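Round Tables: the gallery
Updated 29 August 2021

I love what ends up on a table! Clean, styled tables with one vase and a linen runner are fine for catalogs, but give me the one with the hand cream, the snack packet and the thing that fell out of a coat pocket on the way in. You can learn a building by its tables. I started paying attention when I moved into the second floor at Undatmont, where we have one big shared room, a lot of chairs that don't match, and round tables that everybody drifts toward sooner or later.

Round ones are the best for this. A rectangular table gets divided up -- your end, my end, the pile in the middle that belongs to the mail. On a round table nothing has a proper place, so things spread out in a loose scatter and stay where they were put down. Tubes lie at an angle. Cups wander to the rim. Somebody's keys and somebody else's tea bags become neighbors for a whole afternoon, and I find that wonderful.

White tops are my favorite, and I will argue this with anyone. Hauke Rieger and I have gone back and forth on it since April. He is a dark wood man (he grew up with an oak kitchen table and has never gotten over it), and he says white shows every coffee ring. It does! But it shows everything else too. Put a small blue packet on walnut and it sinks. Put it on white and you see it from across the room, and you see the shadow next to it, and the little gap between it and its neighbor. Small colors get their full say.

Blue is the big winner, by the way. Going back through my folders I noticed how much blue collects on tables: bottle labels, pens, toothpaste, candy wrappers, screens. I never planned on it. Light blue beside dark blue beside a plain white surface is one of those combinations I would happily paint a hallway in, and people put it together without a thought while looking for a lighter.

The other thing I have grown fond of is the view straight down. From the side, a tall bottle hides the flat things behind it and you get a skyline. From above, a packet is as important as a bottle and a cup turns into a shape. You also get the people in a way you never do otherwise: sleeves, knees, shoes. Sleeves especially. If you own a shirt with a pattern on it, please wear it to a table. It does more for the mood of a room than any poster I have ever hung, and I have hung a few.

And then there is the floor, which I used to ignore and now look at second, right after the tabletop. Stools half tucked in, cables heading for the power strip, feet. The first round table we had here, an old Cermont with a pedestal base, had so little clearance that nothing could live under it. The next one was all legs and open space, and within a week it had a whole second story of belongings going on underneath. I miss the Cermont a little. I do not miss bumping my shins on it.

A few notes for anyone who wants to keep a gallery like mine. Leave the table alone! Straightening one packet is how it starts, and ten minutes later you have a catalog page. Daylight is kind to white tops, but ordinary room light is fine and I have stopped waiting for the sun to come around. Keep the edge of the table in there somewhere, since the curve is half the fun. And don't crop out the chairs -- people pull them up at all sorts of odd angles, and the angles tell you how the conversation was arranged.

I keep over 500 of these in my folders and put very few on the page. Hauke does the sorting with me, which means he gets to veto, and he has vetoed a run of breakfast tables I still think were terrific (so much jam). The older sets, Esteves and Grandurar, have their own pages and I am slowly going through them for better captions. If you remember a table from either one, write to me, I would be delighted to hear what was on it.

The current page is down to a single favorite, and I like it that way for now.
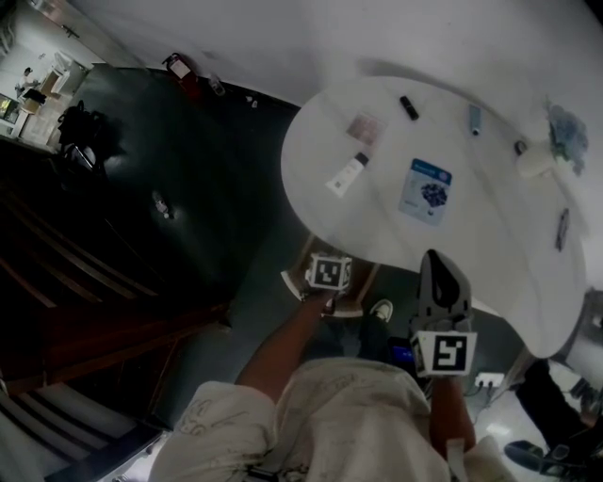
Nele Lammers

Berries on the packet, a slim light-blue bottle, a cup on its side, and a fluffy burst of blue way over at the far edge. And what a shirt -- doodles and handwriting all over, right down the sleeves!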